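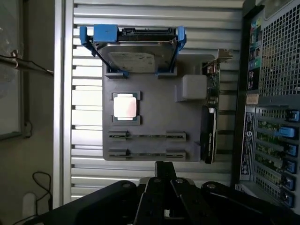 Figure 3. Hard drive in blue caddy, processor and memory slot holders on an upright board.

4.2 Store format and basket size

The second question was whether the smaller format hurts the basket. Hekico opened its first compact stores in April, under the Ruda name, and kept the big out-of-town units running next to them. So we have two formats, one price list, one loyalty card. Good conditions for a comparison, not perfect ones. Receipts were matched on card number, cash purchases without a card dropped. That left 3476 households with at least one visit to each format.

Average spend per visit is lower in the compact stores, as expected. Visits per household are higher. The two effects nearly cancel for food and cleaning goods but not for furniture and kitchenware, where the big units still win clearly. Small electronics sit in between. Households who bought a computer part or accessory in a compact store mostly ordered at the counter and collected later, and we count these as compact store purchases even when the goods shipped from the big unit. Nikzad argues for the opposite coding. We ran it both ways – the sign does not change, the size of the effect does.

Distance matters more than format. Once travel time is in the model the format dummy looses most of its weight. Households living close to both formats behave almost the same in each, apart from the furniture category. Households far from the big unit used to come rarely and buy a lot, and they now split the trip.
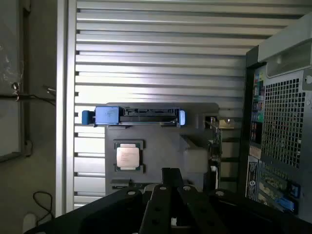 The interviews point the same way. We did 21 home interviews, in two neighborhoods, both within walking distance of a compact store. Questions were open, starting from the last receipt on hand. Four themes came back often enough to code: carrying things home, who in the household decides, returns, and trust in the shelf price. Delivery came up less than we thought it would.

On carrying. Most people without a car planned the trip around weight. Rice, oil, detergent bought near home, one item at a time. Several respondents said they go to the big unit only when a relative drives. "If my brother is busy we wait," one said. Nothing of this shows in the receipts, which only give the household and the hour.

On who decides. Mixed. For food, usually the person who cooks. For anything above a certain price the decision moves to the whole family and takes weeks, with more than one visit to look. Compact stores keep few display models, so the looking still happens at the big unit or at a competitor, mainly Gidey. This may explain the furniture gap better than assortment alone. We can not test it with the present data, Gidey's receipts are not available to us.

On returns. Hekico takes returns at any store regardless of format. Only some respondents knew. Those who had returned somthing at a compact store spoke well of it, those who hadn't assumed they would have to travel back.

Price trust is harder. The price list is the same in both formats but a good part of the interviewees believed the small store was more expensive. Zarei's earlier survey for Nekau, with 200 respondents in a single city, reported the same belief for a different chain. Belief and spending don't line up in our sample: those who called the compact store expensive visited it just as often.

Limits. Card holders are not all shoppers. The compact stores were new and openings bring coupons – we removed the coupon weeks but a tail may remain. Thursday evening traffic is heavy in 17 of the stores and thin elsewhere, reason unknown, store fixed effects take care of the level only. Seasonal goods excluded throughout. Section 4.3 repeats the main model with household size added.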